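**Irnmont opens a "home that looks after itself" showroom corner for small living rooms**

Irnmont is delighted to invite customers old and new to see its freshly arranged living room corner, which opens in July on the upper floor of our Uibo showroom. After many months of moving furniture back and forth (and a good deal of friendly arguing about carpets), we have settled on a room built for the way people live at home - with cables, bags and cups that all need somewhere to go at the end of the day.

At the heart of the room is a round glass table on a black metal base, set on a gray speckled carpet that is kind to crumbs and busy feet. We chose clear glass so that a modest room keeps its light and so that the floor carries on underneath. The table belongs to our Desico range, which now counts 40 pieces, and it will be sold on its own or together with the carpet.
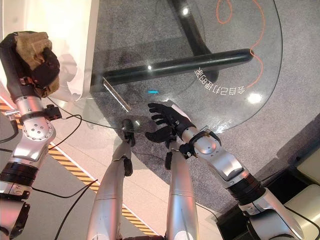
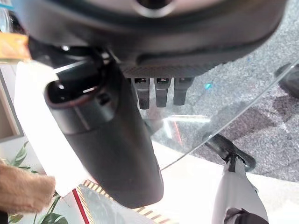
Glass over gray carpet, in the corner now being made ready at Uibo.

Sigita Ramanauskas wrote to us after an early visit that she had always been afraid of glass tables with grandchildren about, and that she would still like to know how the edge stands up to a year of toy cars before she gives up her old oak one. It is a fair question, and our staff will gladly talk it through with anyone who stops by.

"We wanted a room where you can put your things down and find them again," said Nivaldo Pacheco of Irnmont. "Tidying is so much easier when you can see what is on the table and what has slipped under it."

Visitors are welcome to sit, stay a while and try out our short tidying sessions, led by Liis Luik, which last nearly 40 minutes and are free of charge. Places are limited to 13 per session, so please ask at the front desk or write to Vicente Bravo at the showroom to save a seat. Coffee is served from mid-morning.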